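Pegboard tool wall – README / data card

Status: usable, notes still rough. Ask Manju Bhatt about labels, Chun-yin Ho about missing files.

What this is
Pictures of hand tools on a small pegboard display. Scissors, wrench, pliers, putty knife, paint roller, paintbrush and so on. Things hung up, things taken down, things put in the bin. Put together for the Ridgeway tool-naming work, then Trindau wanted it too, so it got its own folder.

Numbers
1,305 pictures in total
1,009 with finished labels
208 checked a second time by Kusum Bajpai
The rest are in the pending folder. Don't train on pending, the names in there are half old style.

Folders
board – whole display or most of it
close – one tool, near
bin – anything where the plastic bin is the main thing
pending – see above

Label rules
One name per tool, lower case, no brand. "adjustable wrench", not "wrench" and not "spanner". Packaging goes in its own column: carded, header, none. Scissors clipped to a card are still scissors, the card is not a separate item.

Hooks are labeled too. Two rows on the board, upper and lower. A hook with nothing on it gets "empty", please don't skip it. If the hook goes through a hole in the handle, write "through hole". Anything else is "other" for now.

Color is the handle color only. Two colors, put both, bigger one first. Don't write blade or bristle color, we tried it and everyone put something different. 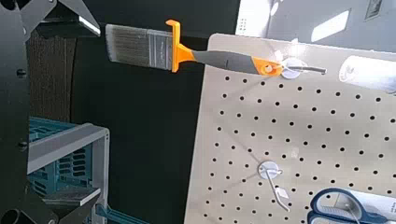
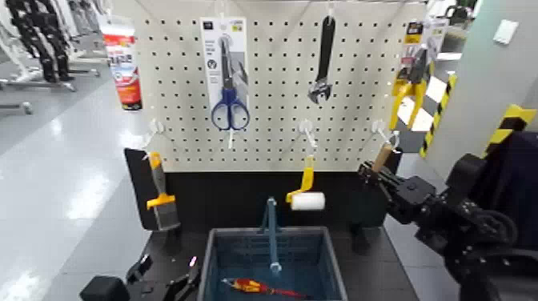
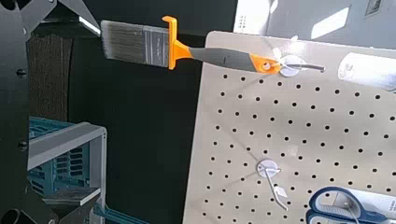 Brush vs roller
Keep these apart. Early on both went in as "paint tool" and Amber Sugden had to go back through the lot. Anything with flat bristles is "paintbrush", anything with a cylinder on a bent arm is "paint roller". Old label still turns up in pending, change it when you see it.

Putty knife: also in there as "scraper" in places. Same tool. Use putty knife.

Direction column
Which way the working end points in the picture, not in real life. left, right, up, down. A tool that hangs down in one picture can come out sideways in a close one, thats fine, go by the picture. Leave blank if the working end is hidden.

Known problems
– glare on the board in some close ones, hook edges hard to make out
– small print on tools and cards mostly can't be read. Leave the text column blank, no guessing
– board color reads white in some and beige in others. Same board. Label it "light"
– screwdrivers lying in the bin are sometimes marked "hung". Wrong, should be "in bin". Fixed up to the end of January, not after
– 3 files in close are duplicates, Chun-yin has the list

Not covered
Power tools, drawers, anything outdoors. No sizes or weights. No prices either, Dolteck asked twice and the answer is still no, we never wrote them down.

Splits
There's a split file in the top folder. Pictures from one session stay together on one side of the split, so please don't shuffle and recut, you'll get near copies in both halves. If you need a different split, cut by session number.

Changes
New: packaging column, "through hole" value, in bin fix (partial)
Before that: paint tool split in two, direction column added
Before that: first dump from Stellodthorpe, no labels at all

To do
Finish pending. Decide if a tool half off its hook is "hung" or "other" – Crescencio Carrillo says other, Kusum says hung, currently its mixed. Write up the column names properly, the header row still has two old ones in it (tool_nm and hk). Both get dropped on load so it won't break anything, just ignore them.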